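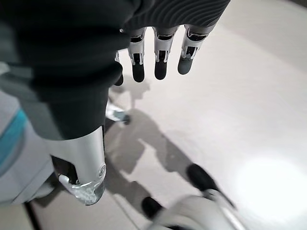
The new wing of the Osura community hospital opened its doors to the public for one afternoon in November, and I drove up from Wornier to have a look. My mother will probably be a patient there at some point, so my interest was mostly practical: parking, distances, what the rooms are like. The building was on its weekend heating setting and quite cool. Dark ribbed knit, the sweater kind, was what most people had sensibly put on, and I was sorry I had left mine in the car.

Parking first. The lot off Rugemalira Road is free for the first 2 hours. It slopes toward the entrance, and the accessible spots are at the bottom, close to the doors but where the meltwater will end up. I mentioned this at the front desk and the woman there wrote it down.

Tours left every half-hour. Ours was led by Kibet Mwakyusa, the facilities manager, who had clearly done several already and got through the numbers quickly. The wing has 27 beds, all in single rooms. The old one had four to a room and one washroom at the end of the hall. From the main entrance to the farthest bed is 504 steps by his own pacing, with benches along the way.
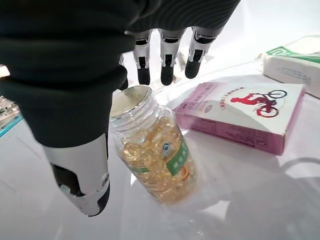 The rooms were better than I expected. Each has a window that opens a hand's width, a recliner for a family member and a washroom with a sliding door. The door runs on a top rail, so there is no sill to trip on. A man in our group tried it from his wheelchair and got in and out without help, though he said the coat hook was too high. The reading light is bright enough to read by, and the switch can be reached lying down. I tried it.

Noise was the one thing I could not judge. With a tour group in the hall you hear everything. Mr. Mwakyusa said the ceiling tiles had been upgraded partway through the job, after complaints about the Celari clinic, where the same contractor had used a harder tile. 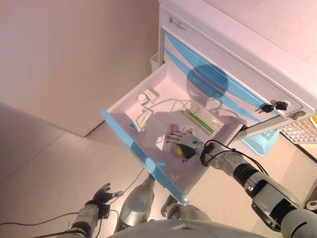

After the rooms we were taken through the kitchen and the laundry. The kitchen cooks for the hospital and for the meal program in town, and it sent out 661 meals the week before. They had soup on for visitors – barley, a bit salty. The laundry is smaller than I thought it would be. Bed linen goes out by truck, and only gowns and blankets are washed on site.

Mwangi Mrema, who runs the pharmacy, answered questions at the end. Most were about hours. The pharmacy counter closes at 6 p.m., and after that you ring the emergency desk. Someone asked whether prescriptions from Wornier can be transferred over by phone. They can, but allow a day.

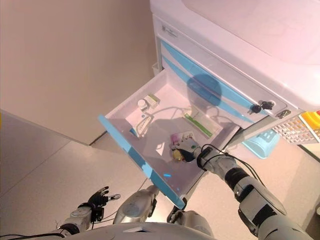 Cart with the top drawer open and the keys hanging from the lock.

The bus from Wornier still stops at the old entrance, on the far side of the building. It is a fair walk around, and the path has no railing yet. The stop is supposed to move in the spring. Until then I would ask the driver about the side door by the laundry, which was unlocked when I left at four.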